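Chapter 6
A Hand-Held Gripper for the Shared Workshop

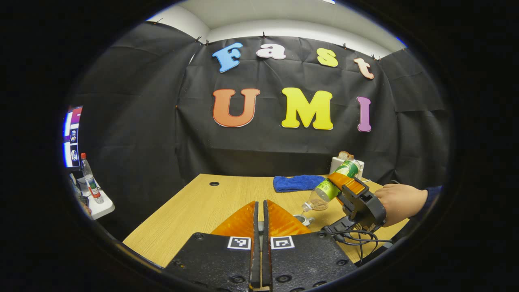 6.1 What You Will Build

In Chapter 5 you drove a single servo from a bench supply. In this chapter you will put that servo aside and build a gripper that is moved by a person's hand. A camera rides on it and records each task from close to the fingers. The recordings are used in Chapter 7, where the same fingers are bolted to the Berkmont arm.

The design follows one used by Kurniawati Sutanto at the Condcombe shared workshop. Her group built it in January and spent most of the time on the fingers. The first set was too stiff and let smooth bottles slip. The second set was printed in a softer plastic, with angled sides and a gap down the middle.

Pouring from a bottle into a metal cup is the main exercise. It needs a firm grip and a slow turn of the wrist, and small errors are easy to find later. Keep a towel on the table.

6.2 Before You Start

You will need a printer, a set of small screws, and a table you can leave set up for a few days. Plain cloth behind the table helps keep the background the same from one recording to the next. Square marker tags go on the base plate near the fingers. Print them flat and do not laminate them, as glare makes them hard to read.

Plan for 108 short recordings. The Condcombe group made more than 600, but the smaller set is enough for the work in Section 6.5.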